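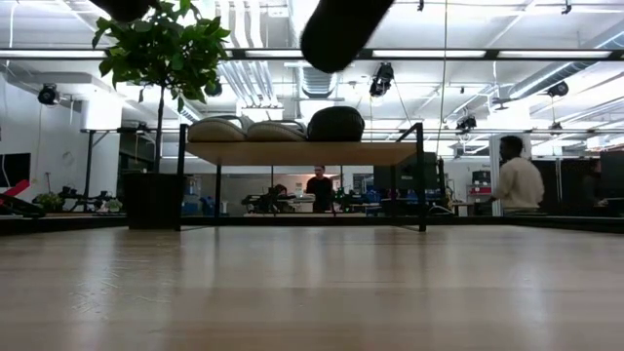 The long table, with the cushion shelf behind it.

The Night Train to Drerkonville

Ronja Skjelbred had the whole town of Drerkonville in her head before she was ten, and by the summer she turned twelve she knew which bakery opened first and who owed money to whom. The only thing she didn't have was a way in. Every story needs a person getting off a train, her grandmother said, and Ronja's train kept going right past the station!

"Then pull the brake," said Maj-Britt, who was shelling peas and had been listening to the Drerkonville business since breakfast.

"You can't just pull the brake. There's a fine."

"How much?"

Ronja thought about it. "4,000 crowns."

"Well, there you go," said Maj-Britt. "Now somebody on that train owes 4,000 crowns, and I'd like to know who."

Oh, that was good. Ronja ran upstairs so fast she left a shoe on the landing. She wrote all afternoon in the blue notebook with her knees up against the window, and the person who pulled the brake was a piano tuner named Grarnier, a big soft man with a cold, who had seen from the carriage window a light in a house where he knew for certain that no one had lived for years. He didn't have 4,000 crowns. He had a tuning fork and half a sausage. He pulled it anyway!

In the evening Gudrun Hägglund came over from next door with her brother-in-law Tormod Midtbø and a rhubarb cake, and Ronja read them the first chapter standing on the porch step. It was July and the light went on and on. Tormod, who had worked for the railroad, said the conductor would never let a passenger climb down on the river side.

"Why not?"

"There's no platform. It's a drop. He'd break his leg."

"He does break his leg," said Ronja, who had decided it that second, and she was so pleased that she had to sit down.

So Grarnier lay in the wet grass on the river side with his leg bent under him, and the train pulled out, and the light in the house went off. Then it went on again, upstairs. Somebody was carrying a lamp from room to room. Grarnier sneezed. The lamp stopped.

"And?" said Gudrun, with her fork in the air.

"That's as far as I got."

"You can't leave him there all night! He has a cold."

Ronja hadn't meant to leave him there all night, but she fell asleep with the pen in her hand and that's what happened. In the morning she felt so bad about it that she skipped the porridge and went straight to him. It was getting light in Drerkonville too. The first bakery was open (Groltason's, on the corner by the pump) and the smell came down over the field, cinnamon and hot butter, and with it came a woman in a man's overcoat, walking fast, holding the lamp even though she no longer needed it.

"You're late," she said to the piano tuner. "I wrote to you in the spring."

"I never got a letter."

"Then why did you stop the train?"

Grarnier looked up at her. He had known her when her hair was black and she played the left hand so hard that the strings went flat by supper. He had tuned that piano 40 times and never once sent a bill.

"I saw the light," he said.

Ronja put the pen down. Downstairs her grandmother was singing and banging the pans, and the peas had to be brought in before the rain. She read the page over, changed cinnamon to cardamom, and went down to find her other shoe.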